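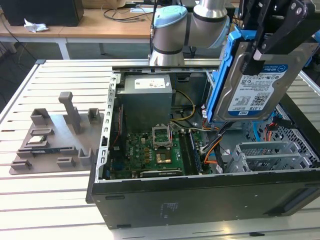

第三章　把旧台式机改成家里的相册主机

适用版本：Famisby 家庭相册，家用版
本章修订：2020年3月9日

读到这一章的朋友，多半已经按第二章把家里的照片大致归拢过一遍了，也大概知道自己手上到底有多少东西。如果还没有，也不要紧，本章的前半部分照样可以先做，等主机装好了再回头整理照片，心里反而更踏实一些。

Famisby 对机器的要求不高，家里退下来的台式机一般都够用。您要准备的东西有：一台能正常开机的台式机，一块专门放照片的硬盘，一根网线，一个U盘（用来装 Famisby 的安装程序），一把十字螺丝刀，还有一个小碟子或者茶杯盖，放螺丝用。显示器和键盘只在安装的时候用一用，装好以后就可以撤走了。

整个过程请留出一个下午。手快的朋友可能用不了那么久，不过我们还是建议您别安排在出门之前做，中间泡杯茶，慢慢来。

3.1　动手之前

1. 先把旧电脑里还要用的文件全部拷出来。桌面、“我的文档”、浏览器收藏夹，这三个地方最容易漏。家里老人用过的电脑，请再问一句他们有没有把东西存在别处，很多人喜欢在D盘底下建一个名字只有自己认得的文件夹。

2. 找一张纸，写下这台电脑原来的开机密码、家里的无线网络名称和密码。后面会用到，到时候再翻就手忙脚乱了。

3. 正常关机，等风扇停下来，再把电源线从墙上的插座拔掉。显示器、键盘、音箱这些线也一并拔下来。

4. 拔掉电源线以后，按住机箱的开机按钮数到五，再松开。

注意：请不要带电打开机箱，也不要自行拆开电源盒。电源盒里没有任何需要用户处理的部件，哪怕里面灰再多，也请留给专业的维修人员。

3.2　开箱与除尘

旧机器放久了，里面总会积一层灰，有的人家养猫养狗，毛也会被吸进去。趁着打开的机会清一清，往后放在柜子里长时间开着，声音会小很多。

1. 把机箱侧放在一张结实的桌子上，主板的那一面朝下，要取下的侧板朝上。桌上最好先收拾干净，茶水请端远一点。

2. 拧下机箱后部固定侧板的螺丝，放进小碟子。有些机箱用的是卡扣，往后一推就开了，推不动的时候先看看有没有漏掉的螺丝，别硬来。

3. 摸一下机箱的金属边框，把身上的静电放掉。冬天穿毛衣的朋友请多摸几次，或者干脆换一件棉的衣服。

4. 用软毛刷从上往下轻轻地扫，再用气吹把扫松的灰吹出来。吹风扇的时候用一根手指抵住扇叶，别让它跟着转。

5. 散热片缝里的灰，可以用棉签一点一点带出来。请不要用湿布，也不要用家里的吸尘器直接怼上去吸。

6. 看一看里面的线有没有搭在风扇上的，有的话拨到一边，用扎带松松地拢住。

小提示：拆之前用手机拍两张照片，近的一张，远的一张。装回去的时候万一忘了哪根线在哪里，翻出来一看就明白了。 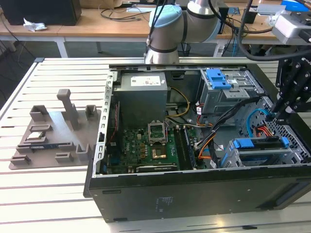
3.3　安放照片硬盘

我们一直建议把系统和照片分开放在两块硬盘上。系统出了毛病可以重装，照片可是装不回来的。如果机箱里只有一个硬盘位，也可以用外接硬盘，请直接跳到3.4节，其余步骤都一样。

1. 取出新硬盘，手拿两侧，尽量不要碰底下的电路板。

2. 看一看您的机箱用哪种方式固定硬盘。有的直接拧螺丝，有的要先在硬盘两边装上导轨或者托架，再一起推进去。导轨常常有左右之分，装反了推到一半会卡住，退出来换一下就好。

3. 把硬盘推到底，听到卡扣的声音或者拧紧螺丝以后，轻轻晃一晃，应该纹丝不动。

4. 接上数据线和电源线。两个插头都有防呆的缺口，方向对了很容易进去，方向不对请翻过来再试。

5. 先不要急着盖侧板，等3.4节确认系统认到了硬盘再盖，省得来回拧螺丝。

注意：硬盘怕摔也怕震，请不要叠着放，也不要在通电的时候搬动机箱。

关于容量，很多用户来信问多大才够。我们的客服组在试用阶段帮一户人家算过，他们有217个相册文件夹，手机照片居多，夹着一些孩子演出的录像，最后占了856 GB。您家未必和他们一样，录像多的要多留些，只有照片的可以少留些。已经按第二章整理过的朋友，在旧文件夹上点右键看一下“属性”，把几个数字加起来，再乘以二，差不多就是合适的容量了。

3.4　安装 Famisby 主机程序

1. 接回电源线、显示器、键盘和网线，开机时请让手和袖子离机箱内部远一些。

2. 插入安装U盘，按屏幕提示选择从U盘启动。不同机器进入启动菜单的按键不一样，开机画面上通常会有一行小字，一闪就过去，没看清就重启再看一次。

3. 选择语言，点“继续”。

4. 在“请选择系统硬盘”这一页，选原来的那块旧盘。这一步会清空所选的硬盘，请务必核对一下名称和容量再点确定。

5. 在“请选择照片硬盘”这一页，选刚刚装好的新盘。如果列表里看不到它，请正常关机、拔掉电源，检查两根线有没有插紧，再从第1步开始。

6. 等待安装完成。进度条走到中间时会停一会儿，大约18分钟，看起来像是不动了，请耐心等着，不要按电源键。

7. 出现“欢迎使用”以后，拔下U盘，关机，拔电源，盖好侧板，把碟子里的螺丝都拧回去。

小提示：如果碟子里剩了一颗螺丝，请先不要把机器搬进柜子，转着看一圈，一般是后面板靠下的那颗。

3.5　给主机起名字，给家人开账号

到这里机器部分就算做完了，剩下的都是坐着就能办的事。

1. 重新开机，在屏幕上输入一个主机名称。名称会出现在家里每个人的手机上，起个一看就懂的，比如“客厅相册”。名称最长14个字符，一个汉字算两个。

2. 设置管理员密码，并把它写在3.1节的那张纸上。这张纸请收在和户口本差不多稳妥的地方。

3. 点“添加家人”，一人一个账号。小朋友的账号请勾选“仅查看”，他们可以随便翻，但是删不掉东西。老人的账号可以勾选“大字显示”，播放幻灯片的时候按钮也会跟着变大。

4. 在每个人的手机上安装 Famisby 客户端，连上家里的无线网络，打开后会自动找到主机。找不到时，请看看手机连的是不是访客网络。

5. 打开“自动上传”。第一次上传会比较慢，建议晚上充着电、连着网放一夜，早上起来再看。

注意：在“自动上传”全部完成之前，请不要清理手机相册。完成以后，客户端首页会出现一个绿色的对勾，点进去能看到最后一次上传的时间。

3.6　导入老照片

扫描出来的老照片往往没有正确的日期，全都堆在扫描的那一天，翻起来很没有意思。Famisby 的“补日期”功能就是给它们准备的。

1. 把扫描件拷进主机的“待整理”文件夹，可以直接按册子分子文件夹，例如“外婆的红皮相册”。

2. 在客户端里打开“待整理”，选中同一时期的照片，点“补日期”。

3. 只记得年份就只填年份，连年份也拿不准的，可以选“某年前后”。照片会排在那一年的最后，等哪天问清楚了再改。

4. 在“备注”里写下照片上都有谁、在哪里拍的。我们很推荐您和长辈一起做这一步，准备一盘瓜子，一个晚上能写完一册就很好了，写不完也没关系。

5. 点“归档”，照片就会进入正式相册。

合影里人多的时候，备注请按从左到右的顺序写，分前后排的注明排数。称呼尽量写全，写“二姑”的时候最好带上名字，隔了一代人再看，“二姑”就不知道是谁的二姑了。

3.7　再留一份

照片只存在一台主机里，总归还是有点悬。请再准备一块外接硬盘，平时收在抽屉里，有条件的放到亲戚家更好。

1. 把外接硬盘接到主机上，在“设置”里选“再留一份”。

2. 第一次会要求给硬盘起名。家里有两块轮换着用的，请在外壳上也贴个标签，写上同样的名字。

3. 点“开始”，等到提示“可以安全取下”再拔线。

4. 在日历上记一笔，下次什么时候做。可以每个月做一次，也可以跟着家里的节奏来，例如暑假拍得多，就放在九月开学以后做一回。

如果您使用的是 Benddale 套装版，盒子里已经附了一张空白的备份登记卡，填上日期和硬盘名，夹在主机旁边就行。

3.8　主机放在哪里

请找一个通风、干燥、小孩子不容易踢到的地方。书柜底层可以，背后要留出一掌宽的空隙。厨房、阳台和鱼缸旁边都不合适。主机夜里会做整理，硬盘会有轻轻的咔咔声，睡眠浅的朋友请不要放在卧室。

停电之后主机不会自己开机，来电了请按一下电源键。第一次开机检查会比平时久一点，检查期间客户端上显示“正在清点”，照片暂时打不开，过一会儿就好了。

常见情况

客户端提示“主机不在家”：看看主机电源灯亮不亮，再看网线两头的小灯。灯都正常的话，把路由器重启一次。

照片是横着的：长按照片，点“转正”，改动会同步给全家。

同一张照片出现两次：多半是微信里存了一份、相机里又有一份。打开“找重复”，保留较大的那张。

忘记管理员密码：请翻3.1节的那张纸。实在找不到，接上显示器和键盘，开机时选“重设密码”，照片不会受影响。

换了新手机：在新手机上登录原来的账号即可，旧手机先别恢复出厂设置，等新手机首页出现绿色对勾以后再处理。

从 Breltton 格式的旧相册迁移过来的用户，请继续看第四章，那里有专门的导入步骤，相册封面和文字说明都可以一并带过来。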